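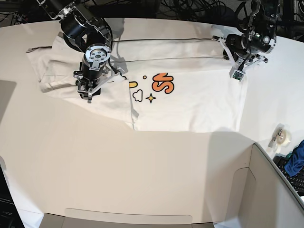
White T-shirt with the orange lettering, partway through a fold, both arms on it.

Open day at the Flistotside workshop: worth it with two kids, and can you get near the folding robot?

Posted in Days Out and Events

We're thinking of going to the next robot open day at Flistotside. I've got a nine year old who is mad about anything with motors and a six year old who is mad about snacks. The listing says "live laundry demonstration" and not a lot else. Has anyone been? Is it something you watch through a window, or can you stand close? And how long does it last? We'd be coming on the bus from Fotidside so I don't want to drag them over for ten minutes.

Tornitz
August 4, 2023 – 3 replies

marrowfat_jean
Yes, go! I went in January and I'm still boring people with it. You stand on the other side of a rope, perhaps a couple of big steps from the table, and there are two black arms that come in from the back and fold a T-shirt between them. I thought it would be a slick factory sort of thing and it's much more like somebody's workbench, with cables all along the back and a cardboard box and a roll of sticky tape on the table, and I liked it all the better for that.

My photo is at the top. One gripper is pressing down on the flap that's been laid over the front and the other has hold of the corner up by the shoulder. What I loved was how much you could follow with your own eyes (I can't fold a T-shirt neatly myself, so I was watching for tips). The sleeve at the left end has gone in a bit crumpled, and a fold has gone right across the top of the lettering, so all I can swear to is an S. There's a little cloud and a star on the front as well, which went down very well with the small children next to me!

They did several shirts while I was there. Some came out lovely and one ended up in a heap, and the heap got the biggest cheer. The person running it let people ask whatever they liked between goes. My question was why it doesn't just iron them too. I got a very patient answer.

Each demo slot was half an hour, but you can stay for the next one if there's room. Snacks: a tea urn and flapjack by the door, cash only when I went.

pdk_412
its ok. bit slow. take a coat, the unit is freezing. bus from Fotidside is the 30 and it stops right outside but check the last one back

Ásgeirsdóttir
Adding a few practical bits, as I've been to three of these now and would happily go to a fourth.

Book a slot. It's free but they only let in a small group each time, and the 199 places for the last open day had all gone before the weekend. If you turn up without one you can wait by the door and they'll squeeze you in when somebody doesn't show.

Ask for the first slot of the morning. The staff are fresh and they chat more, and there's less of a crush at the rope. Your six year old will need to be at the front, as the table is adult height. There's a wooden step but somebody is always on it.

Tell your nine year old to watch the grippers and ignore the rest of the arm. The big joints swing about and catch your eye, but all the clever stuff is down at the fingers, where they're pinching and pressing the cloth. Mine didn't look away for the whole half hour and then spent the evening folding tea towels with two pairs of kitchen tongs. Much harder than it sounds, try it!

No flash photos, please, they do ask. The car park fills up early but you won't need it on the bus.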